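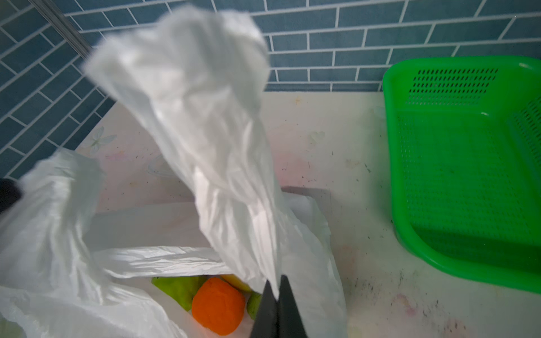
White plastic bag, handle up

Does anyone still get store credit for returning plastic bags?

I moved to Kedley in July and I've got a closet shelf stuffed with these thin white grocery bags. My old town had a Festura that gave you a few cents back per bag, and I got spoiled. The one out here just shrugged at me. Is there a trick, or do I give up and use them as bathroom trash liners until I'm ninety?
Ffion Rowlands

Owen
Festura dropped the credit at our store too. There's a bin just inside the door of most big groceries, usually by the carts, and they take bread bags and the wrap off paper towels as well. Shake out the crumbs and pull any receipts first. I dropped off 162 bags in one go last spring (yes, my kid counted them) and felt ten pounds lighter!
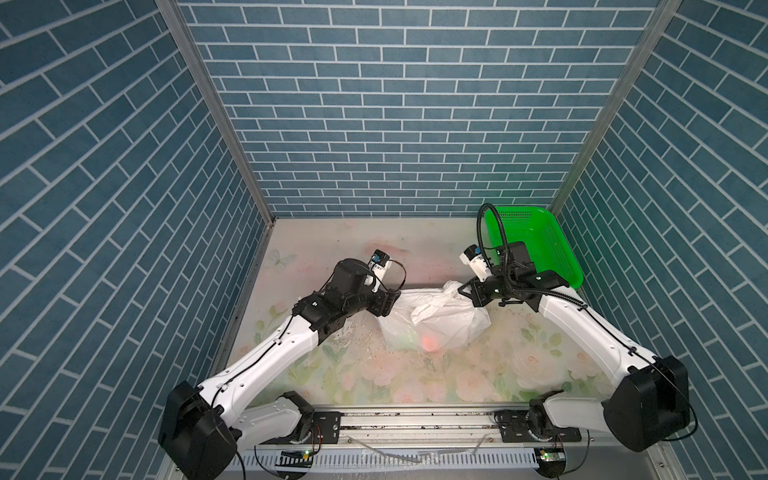 Blue-gray brick-pattern walls with white lines

udixfan209
no credit anywhere that I know of, sorry. I use mine for paint day - roller goes in the bag, twist it shut, and you can stop for lunch without washing anything. Did a whole hallway that way. Also good for wet swimsuits and for packing shoes. If the bin at the store is full just take them home again, don't leave them on the floor, the wind gets them and then they're in my hedge.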